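Clergate Community Cycling Forum > Workshop and Projects > Youth build sessions: hub standard for donated frames

spokekey_32
We restart the after-school build sessions in February and I want to settle on one rear hub before ordering. Last year we had a mix of Indura and Seltus freewheel hubs and ended up with two sets of tools on every bench. Proposal: Indura only, 32 hole, nutted axle. Any objections?

dropout
Yes. The Indura axle is fine at 126 mm but you need spacers for anything wider, and most of the donated frames are wider. Seltus comes at 130 as standard.

spokekey_32
Spacers cost pennies. We bought 20 sets last year and still have most of them.

lowgear
Agree with one standard, not fussed which. Fruit and plates on the table.

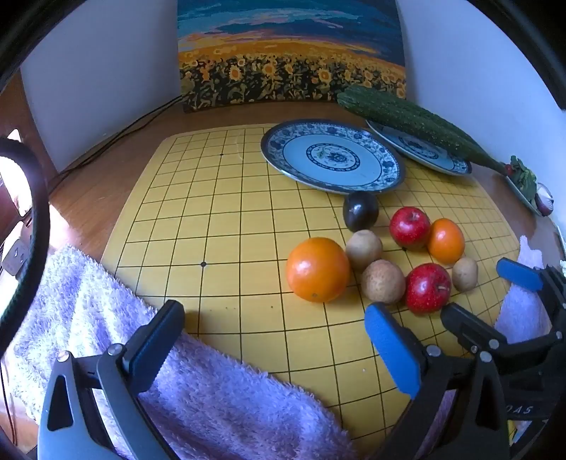
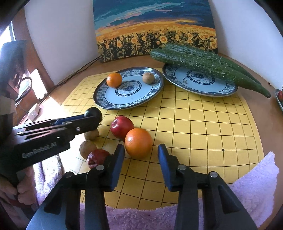

Can we also agree on grease? I found three different tubs in the cupboard and one had separated.

dropout
Partanen for bearings, anything for seatposts. Back to the hubs: a spacer is one more thing for a ten-year-old to leave out on reassembly. I checked the bikes returned for service and the loose rear wheels were nearly all Indura.

spokekey_32
Were those hubs at fault or the nuts? Ours were never torqued. I would set the rear nuts at 30 Nm with a proper wrench and see if the problem persists.

dropout
30 is at the low end for a solid axle in a steel dropout, but I'd accept it as a minimum. It doesn't answer the spacing point.

mudguard_eyelet
Some 1000 km on a Seltus here, one cone adjustment, no other work. The seals are poor though. Mine let water in over the winter.

lowgear
Could we measure the frames first? If most are 130, get Seltus. If it's an even split, stay with Indura and use up the spacers.

spokekey_32
Fine. I'll take a calliper to the rack and post the widths here. Order is on hold until then. Please don't bin the old Seltus freewheel tool, it's in the left-hand drawer.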